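Workshop Notes: Cleaning and Looking After a Black Bench Top

Dark bench tops show everything. Sanding dust, plaster, chalk and dried glue all leave a pale film, and wiping it with a wet rag mostly moves it around.

Start dry. Vacuum with a soft brush head, working from the back toward you, and go along any lip or rim twice. Dust packs into that corner and turns to paste once it gets damp.

Next, wipe with a microfiber cloth that has been wrung out hard. Use warm water and a few drops of dish soap, about a teaspoon to the bucket. Change the water when it turns gray. Dry the top with a second cloth right away or you will get streaks.
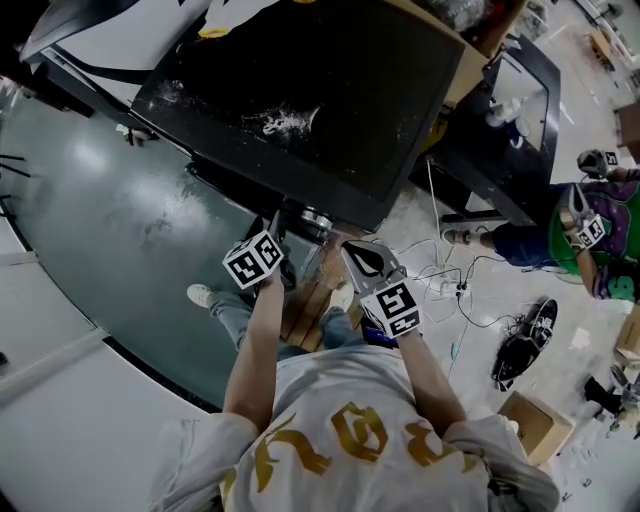 Glue spots come up best with a plastic scraper held low. An old store card works too. Metal blades leave bright lines that you will be looking at for years. If a spot won't move, lay a damp cloth on it for 7 minutes and try again.

Scuffs are a different matter from dirt. On a painted top, rub lightly with a white melamine sponge, but test under the edge first because it can dull a gloss finish. On bare rubber matting, soap and a nylon brush are enough. I used to put furniture polish on mine. It looked good for a day and then held every bit of dust in the shop.

For scratches in black paint, go over the area with 1000 grit wet, let it dry overnight, and touch up with a small brush. Two thin coats. Keep the leftover paint in a jar with the date on the lid.

Gaétan Marchand wrote in May to ask about paste wax. It's fine on wood, but leave it off any bench where you do glue-ups or finishing, as it can get onto the work and spoil the bond.

Next page: storing clamps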